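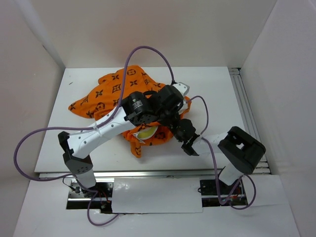 **Demine releases Eze 2, planning software for two-arm work with cloth**

PREMAVCOMBE, 06/02/2025. Demine, a maker of control software for small robot arms, has released version 2 of Eze, its perception and planning package for pairs of arms that share one work surface. The new version adds a planner for cloth and other soft materials, including cases where a rigid object lies partly under the fabric.

Earlier versions of Eze treated everything on the table as rigid. Users who worked with towels, scarves or garments had to write their own grasp routines and tune them for each item. Eze 2 keeps a running estimate of the cloth surface and updates it after every motion. Where part of an object shows between folds, the planner can choose between reaching for the object and moving the fabric first.

"Crumpled fabric doesn't have a standard pose," said Nanami Sasaki, who leads perception work at Demine. "The software has to pick a fold it can get hold of, lift it a little, and look again. Most of our time on this release went into the looking again."

The second main change is in collision checking. When two grippers work close together above the same piece of cloth, a planner with wide safety margins will often hold one arm back until the other has left. Eze 2 checks both arms against each other along the whole path and lets the user set the margin for each link separately. It also accepts a cable allowance, a padded region around each arm that covers slack wiring. Plans that would sweep one arm through the other's allowance are rejected before motion starts.

Demine tested the planner against a set of 900 recorded cloth arrangements, 500 of them with an object under or beside the fabric. Patterned and plain fabrics were both used. The arrangements and the scripts that replay them are included in the download, so users can run the same tests on their own hardware or in simulation.

The early access program began in November. One of the participants was Hemusberg, a contract textile sorting company, which ran the software on two bench cells.

"We had a folder full of special cases, and we've been able to delete a good part of it," said Roy Horrocks, automation manager at Hemusberg. "Thin knits still give us trouble. The log viewer at least shows which grasp it chose and what it scored, so we can send that back to Demine."

Other changes in Eze 2:

- Grasp candidates can be drawn over the live camera view.
- Calibration for fixed overhead and side cameras uses one shared routine.
- Paused plans can be edited and resumed without homing the arms.
- The old configuration format is still read, with a warning. It will be removed in the next major version.

Eze 2 runs on Linux and is available now. A license costs $4,000 per cell per year. Teaching labs pay $150 per cell. Customers with a current Eze license receive the update at no charge.

**Press contact:** Ladi Bako, Demine, Premavcombe
**Technical questions:** Ánh Kim, customer engineering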